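Speaker notes: Keeping a landline fallback working after the copper goes
Facilities track, June 2, 2026
Running time 38 minutes, plus questions

Slide 1. Title
Give the title, then go straight to slide 2. The history of the exchange is in the handout.

Slide 2. What sits on the wall and what sits on the table
Leave up while people find seats.

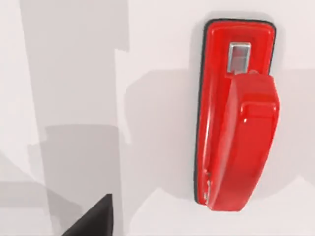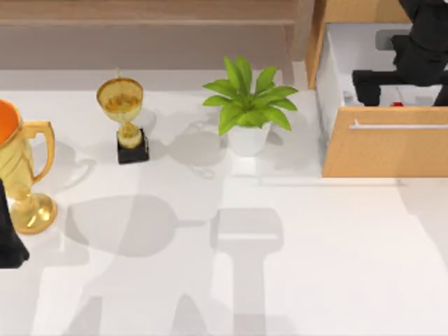
Slide 2, in order: red wall telephone; white tabletop with a golden trophy cup. Both computer-rendered.

Slide 3. Scope
The talk covers fixed voice lines in offices and small public buildings. It does not cover call centers, elevators under separate contract, or radio. Elevator lines come up on slide 9 only as a dependency.
Define "fallback": a voice path that still works when building power and the main data link are both down. A desk phone on the office network does not meet this definition unless the switch, the router and the far-end link are all backed up.

Slide 4. What copper gave us
Line power from the exchange. A basic phone drew what it needed from the pair and needed no outlet.
One pair, one number, one fixed address.
Faults were usually physical and could be found with a meter.
Do not spend more than a minute here. Most of the room knows it.

Slide 5. What replaces it
Three routes: fiber with a voice port on the terminal, a cellular gateway with an analog port, or a hosted service over whatever link the building has.
All of them need local power. Say this twice.
The analog port on a gateway is rated for short runs. Long internal cabling left over from the old system may be outside its limits. Check ringer load before connecting more than one phone to a port.

Slide 6. The Flundidon survey
Flundidon has 70 buildings and 581 voice lines on the books. The line list came from billing records, and the first job was to match each billed line to a socket.
Method: tone generator at the frame, probe at the socket, label both ends, enter in the register the same day.
Outcomes fell into these groups: in use and known; in use and unknown to the site; no equipment attached; could not be traced.
The second group took most of the time. It included alarm dialers, a gate intercom and a boiler monitor. Pause here, as people usually want to write these down.

Slide 7. Battery sizing
Add the draw of the terminal, the gateway and any switch between them. Multiply by the hours required. Divide by usable capacity, which is less than the printed figure and falls with age and temperature.
The Traseo cabinet kit was specified for eight hours. On the bench it met this with new batteries and one phone off hook. With the second port in use it did not.
Put the install date on the outside of the battery case. Replace on schedule. Do not wait for the low-battery light.

Slide 8. Test routine
Monthly: lift handset, confirm dial tone, place one outgoing call, receive one incoming call. Write down the result.
Twice a year: pull main power to the cabinet and repeat the same calls at the start, at the midpoint and at the end of the rated period.
Emergency number tests must be arranged with the answering center in advance. Confirm that the address shown to the operator is the correct one. In the March round, two sites at Femero were still registered to the billing office.

Slide 9. Dependencies
Alarm panels: ask the alarm company for the supported path in writing. Some older dialers fail over compressed voice because the tones are altered.
Fax: treat as unsupported unless tested end to end.
Elevators: separate contract, but often the same pair bundle. Do not cut a bundle until every pair in it is accounted for.
Door entry: check the supply voltage. Several units expect more than a gateway gives.

Slide 10. Cost
The Jenkins building is the worked case. Hardware, batteries and labor came to $3480. This excludes the monthly service charge and the cost of removing the old frame.
Labor was almost half of the total, and most of it was tracing.
If asked for a cost per line, decline. The spread between sites is too wide for an average to be useful.

Slide 11. Order of work
Trace, label, register. Size the batteries. Install alongside the old line. Run both for one full billing cycle. Port the number. Retest. Then cancel the copper service.
Porting and cancellation are separate orders. If the cancellation is processed first, the number can be lost.

Slide 12. Questions
Likely: can a mobile phone in a drawer serve as the fallback? Only if it is kept charged, has coverage at that spot with the doors shut, and is on the test sheet.
Likely: who owns the register? Whoever approves the phone bill.
Register template is the last page of the handout.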